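Repair and Reuse | Opinion
By Tipene Doolan
Posted in January

The case against the sealed desktop

The office desktop tower is the last common household or workplace computer that a person of ordinary skill can open, understand and put right. I think we should be buying more of them second-hand, and I think public bodies should stop treating them as scrap when the lease runs out.

Fumcombe council's last disposal notice listed 1,289 desktop machines as "end of life". The term has no technical meaning. A processor doesn't wear out in five years of spreadsheets. What wears out is a short list: fans, hard drives, the coin cell that keeps the clock, and sometimes the power supply. Every one of those is a part with a price, and the dearest of them costs less than a week's groceries.

My colleague Oi-ling Fang, who runs the bench at Soster, disagrees with me on one point. She holds that labour is the real cost and that at 40 minutes a machine the sums don't work for a paid technician. I accept the figure for a full strip and clean. I don't accept it for the usual job, which is memory, drive, clock battery and dust. On a tower with a proper side panel that job takes 18 minutes, and most of that is waiting for the thing to start.

The difference is layout. A good business case goes flat on its side, the panel comes off, and the board is facing you.

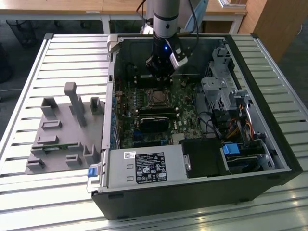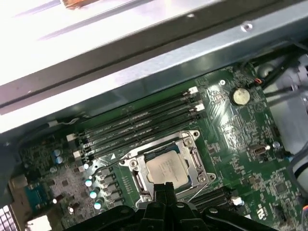
Motherboard and processor socket, with the side panel off.

Compare the all-in-one, where the same job starts with a heat gun and a plastic pick. Or compare the thin machines sold under the Juline name, which have the memory soldered down and the battery glued in. If one memory chip fails, the board is finished. The maker will say that soldering saves space, and it does. It saves a few millimetres in a machine that will sit on a desk beside a stapler.

Coloured latches are worth a mention. On the better office towers, the parts meant to be handled are marked in a single bright colour, so a person who has never opened one can see where to put a thumb. It costs the maker nothing much and it removes half the training. I would like to see it written into purchasing rules, along with drive bays that release without tools and memory slots that can be reached without lifting out another part.

There are fair objections. Old towers draw more power than new small machines, and a computer left on all day in an office will show it on the bill. Some use power supplies and front connectors in shapes peculiar to the maker, so a failed unit must be replaced like for like. Firmware updates stop. I would not put a ten-year-old machine on a hospital ward, and I would not ask a school to run one without a supported operating system.

None of that covers the machine that is five or six years old. We fitted 25 of that age at the Tam reading room with solid-state drives and fresh clock batteries. Two have since needed a fan. The rest have needed dusting. The quote for new machines was almost four times what the parts cost us, before delivery.

What I would ask of Fumcombe is modest. Publish the model numbers before disposal, so that repairers can bid on what is worth having. Wipe or remove the drives, but leave the carriers and brackets in the case, as these are the parts we can't get. Stop drilling holes through whole machines in the name of data security when the data sits on one component that comes out by hand.

The next disposal round is already being drawn up. Submissions go to the purchasing office, and they should name the models you want kept.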